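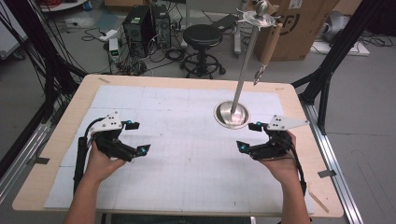 # Kernham Film Society: your questions about the family matinees

**What sort of films do you show?**

Mostly animation and old-fashioned adventure, with the odd silent comedy when we can find a decent print. We lean towards stories that trust children to sit with something a bit sad or slow (they're far better at it than we grown-ups give them credit for!), and we've a real soft spot for hand-drawn work. The December programme opens with *Patrício*, a lovely, rambling feature about a boy and a lighthouse.

**Is it too scary for my little one?**

That depends so much on the child, but we'd say *Patrício* suits ages five and up. There's a storm at sea that goes on for a good while, and the colours get quite dark, so an aisle seat might be handy if yours is a bit of a worrier.

**Dubbed or subtitled?**

Dubbed at the 2 pm session, subtitled in the evening. The original voices are gorgeous, so do come back for those if you can wangle a babysitter.

**Do I need to book?**

Please do. The Drimgate Theatre holds almost 300, and the matinees fill up quicker than you'd think. Under-3s are free on a lap.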